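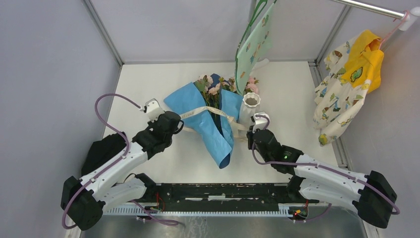

Floral and fabric pieces on a white tabletop.

Notes from the Rizvi open day, typed up on the train back so excuse the state of them. Will tidy later. Probably won't.

Got there just after ten. Parking a nightmare, went round the block twice and ended up behind the chapel. Signs good once you're on foot. Badge, cup of tea, straight in with the first group, led by Zubaida Hashmi, who runs the dye room and talks faster than I can write.

For anyone new: Rizvi make fabric flowers. Stage work mostly, some hats, some window displays, a bit of wedding trade they'd like more of. The building used to be a hosiery works and you can tell, long narrow floors, windows on one side only, stairs that go on forever. They took it over from Clumard, who did ribbon and packed up.

Dye room first. Hot, smells of vinegar. Silk and cotton lawn go in as cut petals, not whole cloth, which I hadn't known. Each petal gets dipped, edge touched in darker, then laid flat on blotting paper. Zubaida says reds are the worst. Reds bleed, always have, and the water up there is hard so they have to filter it. Had a go at dipping. Mine came out like ham. She was kind about it.

Then the cutting floor. Wall of steel cutters, all hand-numbered, 317 of them, the oldest came with a job lot from a closed workshop in Grelau and nobody has replaced the handles. You stack the stiffened cloth eight layers deep, cutter on top, one blow with the mallet. Loud! Ear plugs handed out after the first blow rather than before. Hammad Bugti was on the mallet and has forearms like a docker. He reckons you can feel when a cutter wants sharpening a good week before it shows on the cloth.

Stiffening: gelatine for the silks, starch for the cotton. They tried a synthetic size a few years back and went off it, cracked in storage. Someone in our group asked if it was vegan and there was a bit of a silence. Starch is, gelatine isn't. Fair enough.

Best bit for me was the heading room. Heated brass balls on sticks, pressed into the petal on a sand cushion so it cups. Small ball for violets, big one for peonies, a kind of blunt knife for veining. Amparo Sotomayor did a whole rose while answering questions and didnt look down once. Twenty-odd years at it. She learnt from her aunt, then spent a while at Skesent doing bridal before moving up here. Says the trick with roses is to make the middle ugly, tight and a bit crooked, and let the outer petals do the work. I've been making my middles far too neat.

Lunch was soup and a roll, £2, paid into a tin. Leek and potatoe. Very good. Sat with Brian Kaijage who makes props for a touring company and had come for one thing only, stems. He wants a stem that survives being thrown into an orchestra pit every night. Cotton-wrapped wire, he'd been told, double thickness. Didn't hear if he got any.

Afternoon talk upstairs, Hooman Jalali on the order book. Drier than the morning but worth it. Biggest job this year was a meadow for an opera, 2,000 poppies, all slightly different because the designer stood in the stalls with opera glasses and complained about repeats. So they mixed 139 of the petal cuts by hand and shuffled the boxes. Poppies are crumpled wet by the way, screwed up in the fist and left overnight. No tool for it.

Shop at the end. Remnants bin excellent, get there early. Bought a bag of seconds leaves, some stamens, a reel of green tape I did not need. Cards taken, but the machine was slow and the queue went down the stairs.

Next one's in spring, they think. Book ahead, groups are small and the afternoon filled up first. Wear flat shoes. Toilets on the ground floor only.

Train's pulling in, must go. Will put the leaf supplier's adress up when I find the bit of paper.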